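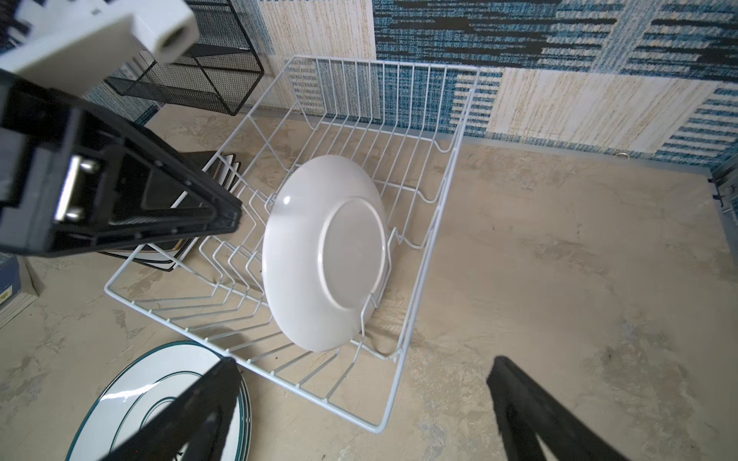

Benedito Xavier wrote in to ask whether a pipe marker can go straight over an old one, as long as the old one is still stuck down. It can't. The new marker is only as good as whatever is under it, and an old marker that looks fine from the floor is usually lifting along one edge. Take the old one off first. The full procedure for self-adhesive pipe markers is below, including removal.

What you need

A plastic scraper, a lint-free cloth, isopropyl alcohol, a soft pencil, a tape measure, a small hard roller, and the markers with matching arrow tape. For removal you also need a heat gun with a low setting and a citrus adhesive remover. Do not use a metal scraper on painted or insulated pipe.

Before you start

Confirm what is in the line. Check it against the piping drawing and then trace it by eye to the nearest valve or piece of equipment. If the two disagree, stop and ask whoever is responsible for the system. A wrong marker is worse than a bare pipe.

Check the surface temperature. Our standard vinyl markers (the Drolness series) should go on at 49 degrees F or warmer. On a line that runs cold, wait for a shutdown and let the pipe come up to room temperature. For lines that sweat all year, use the Nevis wrap-around markers. They hold by their own spring and have no adhesive.

Choosing the size

Measure the outside diameter, including any insulation and jacket. People often order by the nominal pipe size and end up with letters that are too small once the jacket is on. The size chart on the back of each card goes by outside diameter only.

Removing an old marker

Warm one corner with the heat gun on low, keeping it moving. Do not use heat on lines carrying flammable liquids or gases, or anywhere a hot work permit is required. In those areas use the remover alone and allow more time.

Lift the corner with the plastic scraper and pull the marker back flat against itself, slowly. Pulling straight out leaves most of the adhesive behind. Wipe the residue with remover, let it sit for a few minutes, scrape, and wipe again. 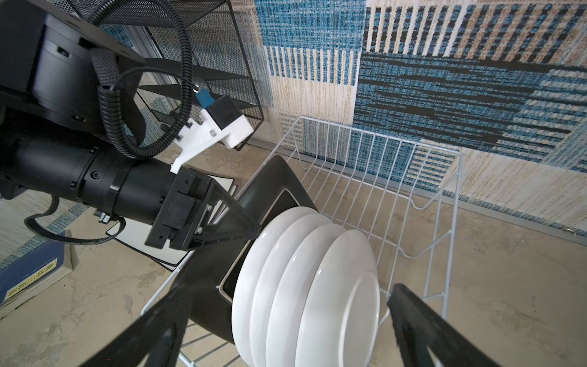
Remover leaves an oily film of its own, so the last wipe is always alcohol. Wipe in one direction with a clean part of the cloth and let it dry fully. If the cloth comes away gray, repeat.

Applying the marker

1. Pick the side people will read from. On overhead pipe, place the marker below the centerline so it can be read from the floor.

2. Make a light pencil mark at each end. Measure from a flange or hanger so the line is level with the pipe.

3. Peel back 2 inches of the liner and fold it under. Set the exposed end on the pencil mark and press it down.

4. Pull the liner away with one hand while the other smooths the marker from the center out to the edges.

5. Go over the whole face with the roller, using firm pressure. Do the edges last.

6. Wrap arrow tape around the pipe at each end, with the arrows pointing in the direction of flow. Overlap the tape on itself by 2 inches. Tape that ends on bare pipe will start to peel there.

Leave the marker alone for around 12 hours before washing the pipe down or painting nearby.

Where to put them

Place a marker next to every valve and flange, at each change in direction, on both sides of a wall or floor the pipe passes through, and at regular intervals on straight runs. Your site standard may set the interval. If it does, follow that.

Rough or dusty jackets

Canvas jacket and cast iron do not hold vinyl well. Brush the surface, apply one thin coat of Teixeira primer, and let it go tacky before you set the marker. For outdoor lines in full sun, use Sostska overlaminate on top and seal it past the marker on all sides.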